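Home | Notebook | Benches | Log in

Oct 17, 2025 - Lill kitchen bench, breakfast set

Ran the toast and plating routine with both arms this morning. Target is 80 episodes a shift and we logged 56. Most of the lost time was resetting the table by hand between runs, so the labour hasn't gone away, it has moved. The operators used to spend the day driving the arms. Now they set out plates and fruit, press start and write up faults.

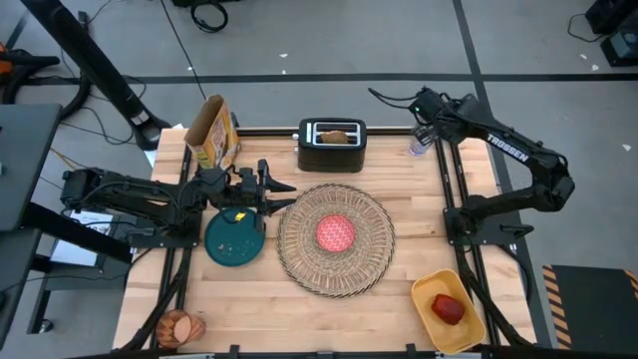
Two of the crew like the change because their shoulders have stopped aching. One finds it dull and has asked to go back to teleop half days. I've put that to Zakik with the roster for February.

Grip on the small round items is still poor. Will try softer fingertips from Drultel before touching the code. Cable on the right wrist needs re-tying - second time this month.

To do: agree who signs off a reset. At present it's whoever is closest.

3 comments | 2 shares

We use cookies to keep you logged in. Accept | Settings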